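4. Running the practice kitchen in simulation

Applies to the Cropper arm profile, release 2. Students who have not finished Section 3 (installing Bavel and joining the club server) should do so first. Questions about the server go to Stojan Kovačević; questions about scoring go to Jade Rowbotham.

4.1 Loading the world

1. Start Bavel and choose Open World from the File menu.
2. Select the kitchen world. The first load compiles 2,278 mesh files and the progress bar may sit still for several minutes. Do not force the program to quit.
3. When the status line reads Ready, press Home. The arm moves to its stored start pose.
4. Open the View menu and switch on the gripper view. It opens in its own window, which can be moved to a second monitor.

Note: The gripper view turns with the wrist. Left and right in this window do not match left and right in the room view. New drivers should set the jog mode to Tool before steering from it.

4.2 Checking the gripper view

1. Jog the arm until a work surface fills most of the gripper view.
2. Confirm that both fingers are visible along the lower edge. If only one is visible, the camera offset has been changed. Reset it under Arm > Offsets.
3. Lower the arm in small steps. Stop when an object comes between the fingers.

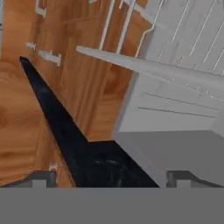 Figure 4-1. Gripper view, with both fingers visible at the lower edge and wood grain behind the parts.

4. Note the colour of the surface behind the target. Pale parts separate cleanly from wood grain under the default threshold of 200. Dark parts may need a lower value, and the value must be recorded in the team logbook.

Caution: Do not close the fingers while the contact indicator is red. The solver will push the object through the surface, and the run has to be restarted from step 1 of 4.1.

4.3 Checking clearance over the counter

1. Switch to the room view and orbit until the counter and the whole of the hand are in sight.
2. Press Home, then jog the hand over an open stretch of counter with the fingers pointing down.
3. Lower the hand until the fingers are just clear of the stone. Use the finger shadows as a guide — they draw closer to the fingertips as the gap shrinks.
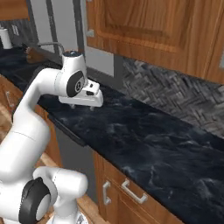
4. Hold this pose and press Store Clearance. The value is written to the team's profile and is used by Giver, the handover script, as its lowest permitted travel height.
5. Raise the hand and repeat from step 3. If the two stored values disagree, delete both and start again.

Note: Keep the elbow away from the upper cabinets when reaching toward the back of the counter. Cabinet collisions count against the team even when nothing is moved.

4.4 Error codes

Error 617 — the server has dropped the session. Save the log, close Bavel and reconnect. Stored clearance values are kept.

Any other code should be copied in full into the team logbook, along with the name of the world that was loaded. Logs for the Grostberg round are collected in July.

Section last revised June 6, 2023.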